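Statero: a set of home bread recipes in plain text

Statero is a collection of 203 bread recipes, typed up from home bakers' notebooks and put into one tidy layout so you can search them, scale them or just print one and get flour on it. I started it because my own notes were a mess, and then friends began sending me theirs, and what a treat it has been to read them all!

What's in it
recipes.csv — one line per recipe, 16 columns
method.txt — the steps, in the baker's own words
flours.csv — every flour named, with its protein content where the baker wrote it down

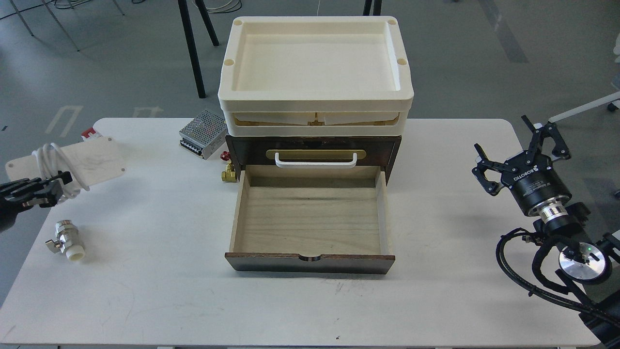
Njoroge Mfinanga

Weights are in grams throughout. Where a notebook said "a mug of flour" I asked the baker to weigh their mug (Akinyi Nyamweya's holds 170 g, and she fills it right to the brim). Oven temperatures are in Celsius, for a fan oven unless the fan column says no.

Nearly 200 of the recipes have been baked by at least one person besides the baker who sent them in. The column called tried tells you which. Start with Kerubo Ogola's millet loaf — it has a lovely dark crust and makes wonderful toast.

Known gaps
Rye is thin on the ground. Proving times assume a warm kitchen, so go by the look of the dough in winter. Sourdough starters are listed by name only.

Changes
September: added flatbreads from Vusumuzi Makhubela, fixed the salt in three of the bun recipes.

Use it however you like, and please send me your rye.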